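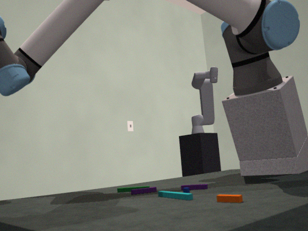
Stories > Short Fiction > Workshop Tales

Zero Offset

4 min read

The big arm had been lying to me since November, by 2 millimeters, always to the left.

I know how that sounds. Arms don't lie, encoders drift, belts stretch, a bolt backs out by a hair and everything past it goes wandering. But when you spend your nights in a chair at Pendirard nudging the same joint back to zero, you start taking it personally. I'd send it to a block, it would stop just shy, and I swear it looked pleased with itself (it has no face, I know, I know).

My job was the twin, the copy of the cell that lives on the server. The real one sat across the river in the Powell building, and whatever we fixed in one we had to fix in the other before the morning shift. Same pedestal, same pale green walls, same colored blocks. Somebody had even modeled the little white wall plate, and I used to zoom in on it when I was tired. I got very fond of that wall plate.

The night I'm telling you about, I had a ticket from Jenomia, who owned the cell, and all it said was "still left." Two words! I'd written them a whole page the week before.

So I made tea and started over from the floor. You're supposed to do that anyway, base first and then joint by joint on up, and I'd been skipping the base for months. It's a pedestal. It's a big gray box. What's it going to do?

I loaded the calibration log, all 984 lines of it, and read it the way you'd read a letter from somebody you're mad at. Shoulder fine. Elbow fine. Wrist fine, fine, fine. Then I pulled up line 69, the base frame, and the last person to touch it was me. My initials, my time stamp, half past three in the morning. I had typed the correction in with the sign flipped.

I sat there a good long while.

What got me was that I remembered that night. My mother had called from the hospital, and I'd taken the call in the hallway with my badge clenched in my teeth, and then I'd gone back to my chair and finished the job because finishing it seemed easier than driving. She's all right now, she gardens and she complains about the neighbors. But all that time there'd been this tiny piece of that phone call sitting inside a machine, pushing it left.

I fixed the sign. I ran the touch-off, orange block first since it's the fat one and you can't miss it, then teal, then the purple pair, then green. I saved the dark blue one for last. It's a mean little thing, that block, and the arm had been whiffing on it all winter and all spring.

It came down slow. I'd set it to creep, and I had my finger on the stop key the whole way. The number on my screen dropped and dropped and settled on a row of zeros, and I said "well, hello" out loud to an empty office.

Then I pushed the file across the river and called the Zokik tech on nights over there, a guy I'd talked to maybe 400 times and never met. I asked him to run the real one.

"Which block?" he said.

"The little blue one."

I could hear the brakes let go over the phone, that soft double clunk, and then the motors. He didn't say anything for a bit. He chews ice, so I listened to that.

"Huh," he said. "What was it?"

I had a whole answer ready about frame conventions. I had the log open right in front of me with my initials on it.

"Me," I said. "It was me, back in the fall. I had a bad night."

He crunched his ice. "You want me to close the ticket or do you want to?"

I told him to go ahead, and I called my mother, who gets up at five.

Last updated 30 June 2023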